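Keeping Patterned Paper: An Interview with the Head of Wall Coverings, Sundqvist Institute

30 July 2021

The Sundqvist Institute has completed the first full catalog of its wall covering collection, which contains 452 separate papers. The oldest was removed from Brestell House during repairs to the upper floor and carries a penciled date of 1761 on its reverse. The most recent is a vinyl-coated kitchen paper bought in a hardware store and given to the Institute by the purchaser. The Head of Wall Coverings met with the Institute's editorial office in the reading room to discuss the catalog, the condition of the collection and the question of what a public institution should keep.

The Head of Wall Coverings began with the scope of the work. "People expect a collection of this kind to consist of grand papers from grand rooms," the department head said. "We have those, and we are glad to have them. The greater part of what we hold was hung in bedrooms, hallways, rented rooms and stores. It was chosen quickly and paid for out of an ordinary household budget. It was then covered over by the next person to live there."

That habit of covering over accounts for much of the collection's survival. A single section of wall from a boarding house on Pater Street arrived at the Institute as one solid board. Conservators found that it held eleven layers, the earliest a plain blue stripe and the latest a pattern of teapots. Separating them took most of a winter. The department used controlled humidity and thin bone tools, and each layer was lifted onto a support of Japanese tissue.

"The paste is usually the difficulty," the Head of Wall Coverings said. "Flour paste lets go if you are patient. Some of the later adhesives do not let go at all, and then you must decide which layer you are willing to lose. We record that decision in the catalog, with the initials of the person who made it. I think a reader in fifty years is entitled to know."

Asked how a pattern is described for the catalog, the department head explained that the staff had agreed on a fixed vocabulary before the first entry was written. Each record gives the width of the roll, the length of the repeat, the number of colors, the printing method where it can be determined, and the motifs. Motifs caused the longest discussions. Flowers on wallpaper are frequently not any real species, and the earlier card index had given them confident botanical names.

"We had a great many roses that were not roses," the department head said. "The rule now is that you may write 'rose' only if you would defend it to a gardener. Otherwise you write the number of petals and the color and leave it there. The same applies to ferns and to anything that climbs."
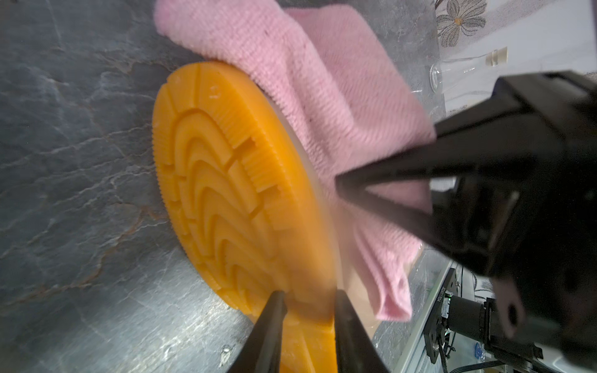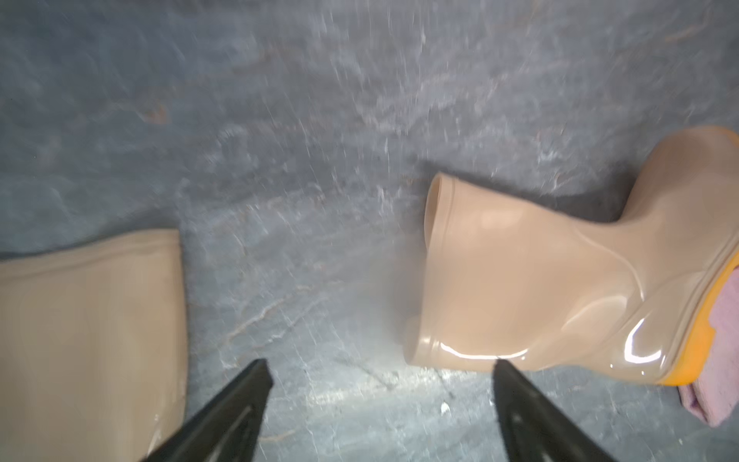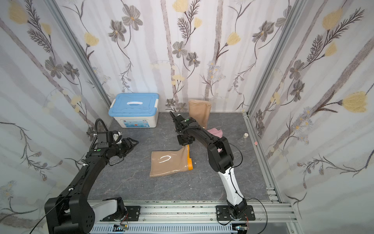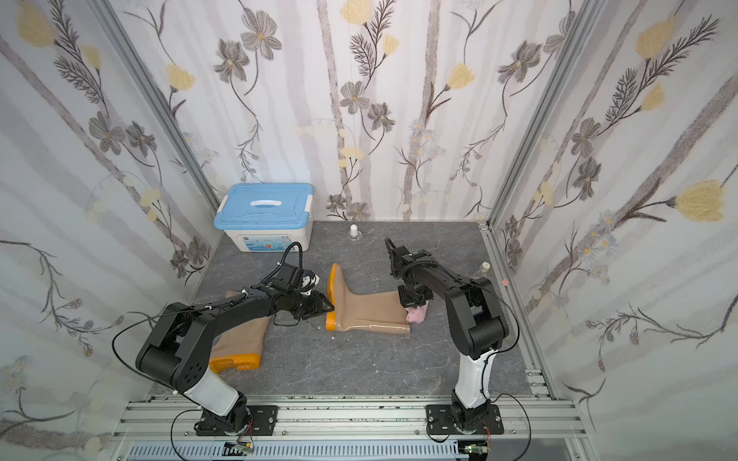

The rule was applied to the older records as well, and 193 of them were rewritten. The previous wording has been kept in a separate field so that citations in published work can still be traced.

The conversation turned to color. Visitors to the study room often remark that the older papers look subdued, and many assume that earlier households preferred muted shades. The Head of Wall Coverings asked readers to be careful with that assumption. Several greens and pinks in the collection have faded almost completely on the exposed face, while the strip that lay under a picture rail or behind a chest remains bright. The department has photographed these strips beside the faded areas under the same light, and the paired photographs are attached to the catalog records.

"There is a yellow from the back stairs at Brestell House that I would call loud," the department head said. "I would not have wanted to come down to breakfast past it every morning. On the open wall it is now the color of weak tea. If we had only the open wall, we would be writing about restraint."

Some of the greens contain arsenic. These papers are stored in sealed sleeves with a printed warning and are handled with gloves under an extraction hood. Readers who wish to study them are shown the photographs first and may then apply to see the original with a member of staff present.

The Institute has also begun to lend reproductions. Under an arrangement with Naso, a printing firm that produces short runs for historic properties, 400 rolls were printed in June from two patterns in the collection. One is the blue stripe from Pater Street. The other is a trellis whose source was found folded inside a account book, never hung and very nearly clean. The rolls will be used in the visitor rooms at Brestell House and in two schools that asked to take part.

The Head of Wall Coverings was asked whether a reproduction printed by modern means could be considered faithful. "It is faithful in pattern and close in color," the department head replied. "It is not faithful in surface. A block-printed paper has a slight ridge at the edge of every color, and you can feel it with your eyes closed. We say so on the label. I would sooner put a good copy on a wall where children will lean on it than keep the room bare."

On the matter of new acquisitions, the department head said that the Institute is especially interested in papers from the last forty years, which are underrepresented. Rolls left over in attics and basements are welcome, including part rolls, provided that they are dry. The donor is asked to write down the room in which the paper was hung, the year if it is known, and the reason it was chosen, in whatever words come to mind.

"Those notes are read more than anything else we have," the department head said. "One reads, in full, 'It was on sale and my sister liked it.' I have quoted that in two lectures."

The catalog may be consulted in the reading room during normal opening hours. An online version is in preparation, and the records for papers from Brestell House will be released first. Requests to examine original material should be made in writing at least three weeks before the intended visit and should give the catalog number of each paper required.

Contact the Institute | Visiting | Copyright Sundqvist Institute. All rights reserved. | Back to top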